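4.2 A caixa com alça e o problema do fundo

Dos recipientes domésticos que examinamos, a caixa plástica com tampa articulada e alça é o que mais promete e o que menos explica. O pote de vidro não engana ninguém: vê-se o que tem dentro. A gaveta, por sua vez, é assumidamente um lugar de esquecimento. Já a caixa com alça sugere uma vida organizada e portátil, na qual o proprietário poderia, a qualquer momento, levantar-se e partir com seus botões, seus remédios ou seus lápis de cor. Entre os participantes do levantamento de Evatitz, quase todos mencionaram a alça como motivo da compra. Pouquíssimos se lembravam de tê-la usado depois de sair da loja.

Kohlhase, no relatório preliminar que serviu de base a esta seção, chama isso de "mobilidade de reserva". A expressão é boa, embora o próprio Henrik Kohlhase mantenha há anos três dessas caixas no alto de um armário, de onde nenhuma se moveu durante a redação do artigo. O levantamento registrou 2290 recipientes em uso, dos quais 382 tinham alça própria. Este segundo grupo é o que nos interessa, e por um motivo que não estava previsto no projeto: foi nele que encontramos a maior proporção de caixas contendo um único objeto.

O achado contraria a hipótese de partida. Supúnhamos, com a confiança de quem ainda não abriu as caixas, que recipientes maiores acumulariam mais coisas. Acumulam, mas só depois de certo limiar. Antes dele, um objeto solitário é capaz de ocupar uma caixa inteira por tempo indefinido, com a autoridade de um inquilino antigo. A pessoa abre a tampa, reconhece o objeto, fecha a tampa e vai comprar outra caixa. Pîrvu propôs o termo "ocupação simbólica", que adotamos aqui com alguma relutância, por soar mais grave do que um cartão esquecido no fundo de um estojo.

Convém separar dois casos. No primeiro, o objeto é o que sobrou: a caixa já foi cheia, o conteúdo se dispersou pela casa e restou o item que não servia em lugar nenhum. No segundo, o objeto é o que chegou antes: alguém inaugurou a caixa com ele e a inauguração se prolongou. Os participantes distinguem mal uma situação da outra, e nós também, quando só temos a caixa aberta para observar. O protocolo Predo, que prevê uma entrevista curta após cada abertura, foi pensado para resolver essa ambiguidade. Na prática, produziu sobretudo respostas como "sempre esteve aí", úteis para a literatura memorialística e um pouco menos para a codificação dos dados.

4.3 Objetos planos

Os objetos planos merecem tratamento à parte. Um carretel ou uma tesoura anunciam-se pelo volume; fazem barulho quando se desloca a caixa e acabam lembrados, nem que seja pela irritação. Um cartão deitado no fundo tem o talento oposto. A Figura 5 mostra uma caixa rosa aberta com um cartão quadrado verde-escuro, no qual se lê o número 666.

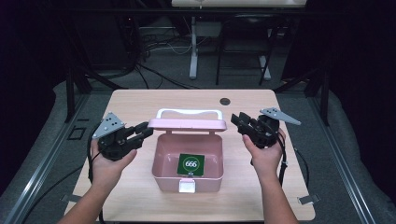

Figura 5. Caixa plástica rosa com alça branca; cartão numerado no fundo.

A numeração dos cartões, aliás, rendeu mais discussão do que a análise estatística. A série de ensaio, fornecida pela papelaria Kröger, vinha numerada em sequência, e Aurel Pîrvu defendeu que nenhum número fosse retirado por superstição. Venceu a votação. Alguns participantes, diante de certos algarismos, pediram outro cartão; outros pediram para ficar com aquele. Em ambos os grupos, o número foi lembrado com muito mais frequência do que a cor do cartão, e a cor, mais do que o recipiente em que ele tinha sido guardado. Para um estudo sobre recipientes, o resultado é pouco lisonjeiro.

Resta a questão do fecho. Nas caixas da linha Pundirwood, usadas apenas como comparação, a tampa fecha por encaixe simples e tende a ficar mal fechada. Um fecho frontal, ainda que pequeno, altera o comportamento: quem precisa soltá-lo costuma olhar para dentro ao abrir e confere o fundo antes de guardar alguma coisa. O efeito é modesto e desaparece quando a caixa fica acima da linha dos olhos, posição em que, segundo as entrevistas, a maioria delas passa a vida. Na seção seguinte tratamos das prateleiras altas e das etiquetas coladas na tampa, onde só podem ser lidas por quem já subiu na cadeira.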